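Fludley Community Help
Home > Food and catering > Table layout and display

Laying out a small help-yourself lunch table – sandwiches, drinks and baskets

Posted by zalholm_kitchen

I look after the lunch table in a shared building in Zalholm. It is a help-yourself arrangement. People come in between half eleven and one, pick up a sandwich, a drink and a bag or packet of something, and go back to what they were doing. There is no hot food and no till, so the table has to do most of the work by itself.

We have one broad brown table and it can't be moved, as the back edge has to stay where it is. People can only get at it from the front and one end. I have tried a few different layouts over the summer and none of them has been quite right. The sandwiches run down to the last one or two and then they sit there. The drinks get taken from the front and the back ones stay put. The snacks are fine, they always go.

What I have at the moment is a cream tray for the sandwiches in the middle, drinks behind it in a clear two-tier rack, a white tray of snacks towards the back on the left, and a round wicker basket on the right which I have not settled on a use for. It was bought for bread rolls but we stopped doing rolls.

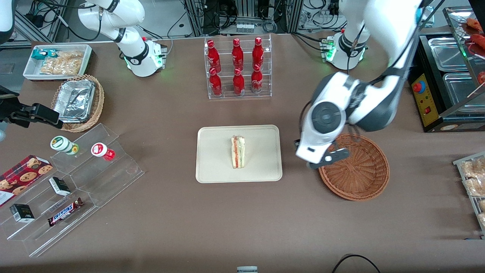
Zalholm, August

The rack holds six bottles, three up and three down, and at present it is all Coca-Cola in the red bottles. I would like to put water out as well but I don't want a second rack if I can avoid it.

What I would like to know:

Should the drinks be behind the food or off to one side? At the moment you reach over the sandwich tray to get a bottle, and I am not keen on sleeves going across the food.

Is it better to keep a large tray and let it run down, or swap to a smaller one as it empties? One sandwich stood up in the middle of a big tray looks a bit lonely, and I think people feel awkward about taking it.

What would you use the basket for? It is a reddish-brown one, round, and a decent size.

I do have a budget but it is small. I could stretch to a couple of new trays from Grokik or similar. I can't change the table.

2 replies marked helpful

Foley_Teas
Member, Fludley

I ran a tea counter for a good many years and did buffet tables on the side, so I will go through your points in the order you asked them.

Drinks. Move them to the end of the run. People should meet the food first and the bottle last, because a bottle takes up a hand and then they are trying to lift a sandwich with the other one. If your people come in from the left, put the rack on the right, where your basket is now. If they come in from the right, do it the other way round. Don't put it dead in the centre at the back. You are right about the sleeves, and apart from that, sooner or later a bottle gets dropped on the tray.

A clear tiered rack is a good thing to have, so keep it. The trouble with any tiered rack is that the lower row is the easy one, so the top row gets left. When you refill, bring the upper bottles down to the lower tier and put the new ones at the top. It takes hardly any time and it keeps the dates in order too. With six spaces I would do three and three: water on the bottom, cola on top. The red ones show up well enough from across a room and people will reach for them. Water gets overlooked if it is at the back.

Check that your water bottles fit before you buy a case. Some are too fat for the slots in these racks, and some are so narrow that they lean.

Trays. Swap down. I always had two sizes of the same tray, same colour, and changed over when the big one was less than half full. Cream is a good colour for sandwiches. If you only have the one tray, bring what is left up to the front edge, so it looks like the next one to be taken. In the centre it looks like it has been put on show.

On standing them up, I prefer it for triangles. Cut edge down and point up, and you can see the filling without picking anything up. They do need company though. A row will hold itself up and a single one will go over if the tray is knocked. When I got down to the last 2 I laid them flat on a side plate and cleared the tray away altogether. They nearly always went after that.

Put a label in front of each kind. If you have a filling with something red and something green in it, half of your people will want to know what the red is before they pick it up, and some will have to know. Card folded in half is fine. Write the allergens on the same card and keep a full list somewhere in the room as well.

Basket. Cutlery rolled in napkins, or just the napkins. Wicker is awkward to clean properly so I would keep loose food out of it. Wrapped things are all right. If you do put anything in it, put a cloth in first, and take the cloth home to wash.

Last thing – leave a bit of bare table at the front. People need somewhere to put a plate down while they choose. Every table I was ever asked to sort out had too much on it and no room for a plate.

Edited Aug 22, 2023 to add the part about water bottles

crumbtray
Member

Fruit in the basket. Apples and bananas. We did that and it was fine.

Wouldn't bother with new trays.

northside_lunches
Member, Zalholm

Agree with most of what Foley_Teas says, but I would not put the drinks at the very end if that end is near the door. We did and there was a queue of people standing in the doorway deciding. Ours are now a little way in from the end, with the napkins after them, and it moves better.

For the snacks, have you thought about bringing that tray forward? You say they always go, so they would go from anywhere, but it means people are leaning to the back of the table for the thing they want most. I would swap the snack tray and the sandwich tray over for a few days and see if there is any difference. It costs nothing.

On quantities, what helped us was putting out less at the start. We used to put the whole lot out at half eleven. Now we put out roughly half and keep the rest in the fridge, then top up at twelve. The sandwiches are colder and the table looks tidy for longer. You do need somebody about at twelve to do it. If you can't manage that it won't work for you.

Grokik do a smaller tray with rounded corners but I don't know if the cream would match yours. Take one of your own along and hold them together. Ours came out a different shade and it annoys me every day.

zalholm_kitchen
Original poster

Thank you all. People come in from the left here, so the rack is going to the right and the basket will be for napkins. I am going to try the half and half refill as well, as I am in the building at twelve anyway.

The rack slots do look a bit tight so I will take a bottle with me when I go for the water. I hadn't thought of laying the last ones on a plate. I have plenty of side plates in the cupboard.

The snack tray can come forward on the left and I will see how that goes for a week before I buy anything.

Thread open. Log in to reply.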